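Vanby is advertising the old Bodix building as "fully flexible workspace." I went through the lease pack. I have questions.

1/ The listing says 1103 square meters. The floor plan adds up to 978. The rest is stairwell, lobby and a share of the loading bay. You pay rent on all of it.

2/ "Flexible" means you can move walls at your own cost and put them back at your own cost when you leave. Page 14, small type.

3/ Service charge is "to be confirmed." It was also to be confirmed in September. I asked twice and got the same brochure both times.

4/ Parking: "ample." How many spaces come with the lease? None. You apply for them separately, and Jukedness, who run the lot, have a waiting list.
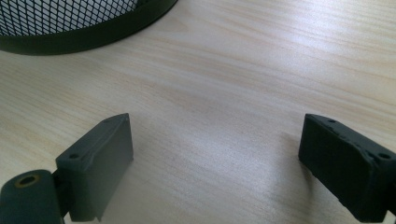 5/ The break clause is at year five, with nine months' notice and a penalty. So call it a six-year lease and do your sums on that.

6/ Maybe it's still a fair deal for someone. I'd want the service charge in writing and the rent worked out on the smaller number before I'd even book a second viewing.

7/ Will post their answer if I get one.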